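Frequently Asked Questions: Can Machines Do Household and Shop-Floor Chores Yet?

Published by the Muvinent Centre for Applied Automation

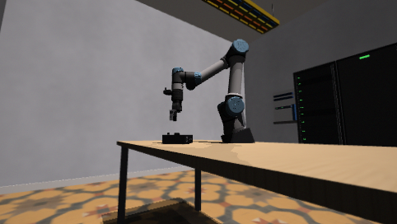
Chie Higuchi
Senior Adviser, Public Information

The Centre receives many enquiries from householders, small manufacturers and aged-care providers. The answers that follow were revised in February and replace the earlier edition.

What does the simulated picture on this page show?

It is a computer rendering of a robot arm on a long wooden table, with its gripper held above a small black box. Picking up and placing single objects of this kind makes up most of the Centre's test program. Tasks are attempted in simulation before any time is booked on physical equipment.

Can I buy a robot that will do my housework?

Not in the general sense. Single-purpose machines for vacuuming, mopping and mowing are well established. A machine that can move between the laundry, the kitchen and the garage, and do useful work in each, remains a research undertaking. The Centre does not recommend deferring home help or support services in anticipation of one.

Which chores are closest to being practical?

Those in which the objects are rigid, the position is known and a mistake is cheap. Moving a box from a bench to a shelf is a reasonable candidate. Folding a fitted sheet is not, as cloth changes shape each time it is handled. Washing up falls between the two, and glassware continues to account for a large share of failed attempts.

How does the Centre measure performance?

Each task in the Kavwood trial is run 100 times under fixed conditions and then repeated with the object moved, turned or partly covered. Both results are reported. Readers comparing suppliers should ask whether a quoted success rate refers to the first condition or the second.

Does success in simulation carry over to a real workshop?

In part. Simulation is useful for checking reach, collisions and the order of movements. It is less reliable on friction, worn surfaces and poor lighting. Katsuhiko Kamata, who manages the trial, advises members to treat a simulated result as grounds for a physical test and to budget for both.

Is the position better on the shop floor?

Generally, yes. Parts arrive in a known orientation, benches can be bolted down and staff can be trained. Machine tending, palletising and simple packing are in ordinary use. Short runs with frequent changeovers are harder to justify, and the labour saved may be absorbed by reprogramming.

May my business nominate a task?

Yes. Nominations are open to workshops and care providers. Please describe the object, the work surface and the present method. Incomplete forms will be returned.

Contact the Information Desk | © Muvinent Centre for Applied Automation | Back to top
600 shares | 2 comments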